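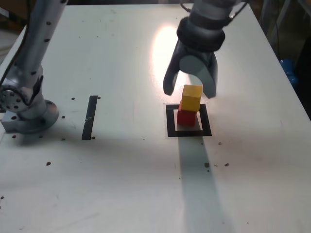 Yellow on red, with the black square underneath.

Home | News | Clubs | Get Involved | Contact

Filed under: Clubs & Societies, Makers

The Dandemstead robotics club has spent most of this season learning to put one block on top of another. Members would like it known that this is harder than it sounds, and that they are tired of parents pointing out what toddlers can do.

The task comes from the Tikbridge Stacking Challenge, which the club enters for the first time this summer. Teams get three coloured cubes and a black square. Red goes down first, inside the square, then yellow, then green. A tower that stands until the judge has finished writing scores full marks, and the judge is said to write slowly. 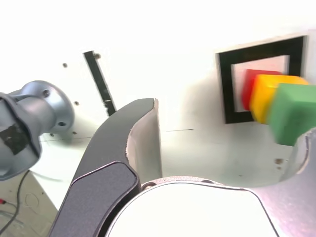 DANDEMSTEAD, July

Touching the square with the wrong cube costs points, as does knocking a cube off the table. The green one has already been retrieved from under the radiator often enough for the club to keep a broom handle there.

Each run lasts 65 seconds. The rules allow up to 16 attempts on the day, a generous figure that was greeted with relief and then, after the first full rehearsal, with some concern that it might not be enough.

The club has divided into two camps. One wants the arm to come straight down, let go and get out of the way. The other favours a slow approach with a short pause above the red cube, on the grounds that everybody could do with a moment to think. The pausers are ahead at present, though they take so long about it that the fast camp has started bringing sandwiches.
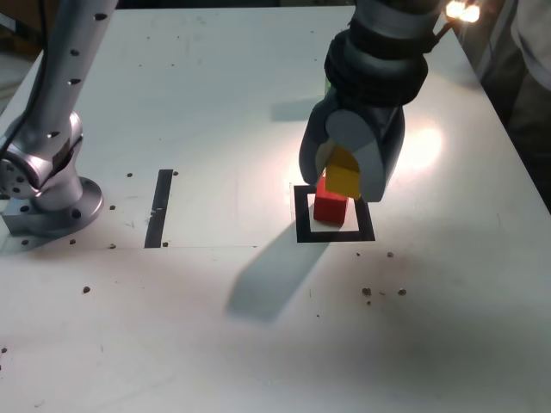
Amparo Vidal, Clubs Correspondent

Practice runs go down in a green exercise book, which stands at 149 entries. The column for remarks is the best reading. "Fine" appears now and then. "Leaned" is more common, and one evening's page says only "see yesterday".

Most of the trouble is with letting go. If the fingers open unevenly they give the yellow cube a small nudge, and a small nudge is plenty. The present cure is to lower the cube a touch further before release – too far, of course, and it shoves the red one along as well. 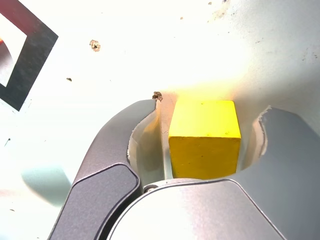

2 min read

Money has been raised in the usual ways. A cake stall and a sponsored silence (abandoned at half past four) brought the total to 1,000 pounds, enough for the entry fee, the coach to Drovusitz for the final if they get that far, and a fresh set of cubes.

New members are welcome from Year 9 upwards and no experience is needed. Bring a pencil for the exercise book. The last one has gone under the radiator too.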